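Buying hand-held grippers: what people ask me

How many do I need to start?
Two. I know one looks cheaper on the order form, but most kitchen jobs want both hands, and you'll be buying the second within a month anyway (I was!). 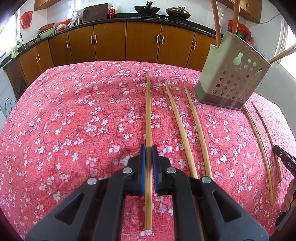 Chopstick job at the kitchen table, two grippers in use.

What should I set aside for the whole lot?
I'd plan on £2,000 for the pair and another £2,000 for storage, chargers and somebody's time. Cyrill Egger at our Dudport site thinks I'm being generous – he hasn't seen the courier bills.

Do the finger pads cost much?
No, but they do add up. I order 40 at a time from Nägeli and keep a spare set in every case. Ask for the price with postage before you say yes.

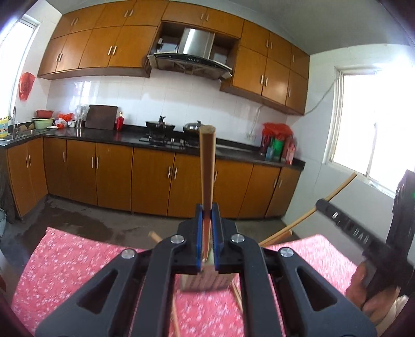
The same goes for screws and cables, so put one line in the budget for small bits and leave it alone until December.

Do I need to rent a kitchen?
Not at first. Borrow a real one, with real cupboards and ordinary daylight. We only started paying for a room once the Murero project had 53 tasks on its list.

Who do I ask for a quote?
Gemma Bianchini, mornings before ten. Tell her which tasks you've got in mind and she'll price it up.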